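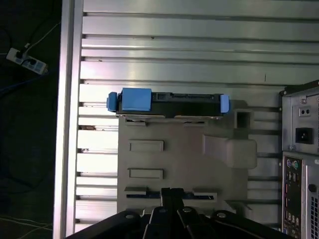
A drive in its blue caddy at one of the teardown benches, with the gripper at work below it.

Seven minute read

Kerttu Mustonen has taken computers apart for a living for most of her adult life. She started at Ketilsson when the refurbishing line was two folding tables and a box of screwdrivers, and she now runs the teardown room, where office desktops come in by the pallet and leave as sorted parts. Since last October, part of that work has been done by robot arms. We talked in the break room at the end of the early shift, with the door propped open so she could hear if anything stopped.

The company takes in retired machines from schools, clinics and small offices. A desktop goes through the same steps whoever handles it. The side panel comes off, the drive comes out and goes to be wiped or shredded, the memory and cards are pulled, and the rest is tested or stripped. On a normal day the room gets through nearly 200 towers.

"The drive is the part everybody cares about," Mustonen says. "The customer doesn't ask me what happened to the fan. They ask what happened to the drive, and they want a serial number on a piece of paper. So that was where management wanted the robots first."

She was against it. She says so without much heat, the way a person talks about an old argument.

"I told them it was the wrong place to start. A drive can be held in by screws, or by a caddy with plastic clips, or by a tray that somebody lost the key to ten years ago. I wanted the robots on pallets. Lifting is what hurts people here. I have two people with bad shoulders and neither of them got it from pulling drives."

The arms came from Atosix, and the software that runs the benches is a package called Jeltano. The first bench was set up in a corner by the loading door, and for several weeks it mostly got in the way. The crew had to walk around it to get to the label printer. Mustonen kept a notebook of every case it could not open or empty, and she still has it, with coffee on the cover.

"The first pages are just model names. Then I got tired and started writing what went wrong. 'Pushed the clip and the drive both.' 'Went for the wrong slot.' 'Stopped and sat there.' That last one is on there a lot."

The plastic caddies took the longest. A person squeezes the two ends and feels them give. Mustonen shows me with her hands, thumb and finger, on a caddy she has brought in her coat pocket.

"You don't look at it when you do this. I couldn't have told you how hard I squeeze. The engineer asked me, how hard do you squeeze, and I said, hard enough. He didn't like that. So they had me do it over and over, and they moved the camera down to the wrist so it could see closer in. After that it got a lot better with the common brackets. The old ones with dust in the rails are still a coin toss."

What she had expected, she says, was that the robot would do the simple machines and her people would be left with the awkward ones. That is more or less how it went, and it has been harder on the crew than she thought it would be.

"If you do 20 towers in a morning and most of them are easy, you get a rest in between. Your hands know what to do and you can talk to the person next to you. Now the easy ones go to the benches. What comes to us is rusted, or it's been glued, or somebody put the screws in crooked. Every one of them is a fight. People were going home more tired than before, with fewer machines done, and the numbers made it look like they were slowing down."

The numbers became a problem in the winter. The weekly report counted finished towers per person and did not separate the easy ones from the rejects. One of the younger technicians was called in about his output. Mustonen went to the meeting with him and brought a cart of the machines he had been working on.

"I put one on the table and gave the production manager a screwdriver. I wasn't trying to be funny. He tried for a while and then he put it down. They changed the report after that. Now a reject counts as more than one. We argued over how much more, and I'd still put it higher."

The target the company gave when it bought the arms was 100 drives per bench per shift. I ask if they reach it. She moves her head from side to side.

"On a good pallet, yes. If it's a school that bought all the same model, it runs right along and I hardly go over there. If it's a mixed load, no. It depends what's on the truck, and I don't choose what's on the truck."

There have been no layoffs in the teardown room. When two people retired in the spring, though, only one was replaced, and Mustonen does not pretend that was a coincidence.

"They said nobody would lose a job, and that was true. But there's one less job. I think people should say both of those things together."

The other change is in who does what. Each pair of benches now has an attendant, who loads cases, clears jams and decides when to take a machine away from the arm and send it down the line. It pays a little more. At first the supervisors assumed the youngest workers would want it, and they trained three of them. Two asked to go back.

"It's boring if you don't know what you're looking at," Mustonen says. "You stand there. If you've done this work a long time, you look at a case and you know it's going to stick, and you watch for it. The ones who are good at it are my older people. One of the ladies was about to quit over her wrists, and now she does benches three days out of the week and she's still here. I didn't see that coming and I'll give them credit for it."

She is less pleased with how the newer hires learn. A beginner used to spend the first month on plain office towers, doing the same thing until it was automatic. Those are the machines the arms now take. For a while new people were started directly on rejects, and they broke a lot of tabs. Mustonen asked for one pallet in every delivery to be kept back from the benches and done by hand. It took until summer to get that agreed.

"They said it was wasting the robot's time. I said, who's going to fix what the robot leaves if no one here knows how a normal one comes apart? So we have the practice pallet. When we're behind, somebody always tries to take it, and I have to go stand by it."

The noise is different too. She had not thought about that beforehand. The room used to have a radio and people talking over it. The benches are not very loud, but they make a steady ticking and whirring, and people at that end have mostly stopped talking across the aisle. The radio moved to the hand line. Some of the crew eat lunch at different times now, as the benches are not supposed to be left unattended, and Mustonen thinks that matters more than the company does.

"We used to all sit down at eleven thirty. You found out whose kid was sick, who needed to swap a shift. Now I find things out a week late. I asked if we could just turn them off for half an hour. They're thinking about it."

A second set of arms is planned under the name Aron, this time for the receiving dock. Those would lift whole towers off pallets and set them on the conveyor, the job she had wanted automated to begin with. She has seen the drawings. She asked for more space between the conveyor and the wall, and for the attendants to be chosen before the equipment arrives, so they can be there when it is set up.

"Last time they brought it in on a truck and we met it the same day as everybody else. The engineers were nice, they listened, but half of what they learned in those weeks I could have told them if they'd come by first. This time I've got two people going to the planning meetings. They get paid for the hours. That was my condition."

I ask whether she would send the drive benches back if it were up to her. She turns the caddy over a few times before answering.

"No. I'd have fought for it to be done in a different order, and I did, and I lost. But I wouldn't send them back now. The shredding paperwork is better than it ever was. The serial gets read at the bench and there's no more writing it down wrong. I used to lose an evening a month hunting for a drive that was sitting in the right bin with the wrong number on the sheet."

Someone calls from the room. A tray has jammed on the far bench and the attendant wants a second opinion before pulling the case. Mustonen puts the caddy back in her pocket and goes to look.

Contact us | Copyright, all rights reserved | Back to top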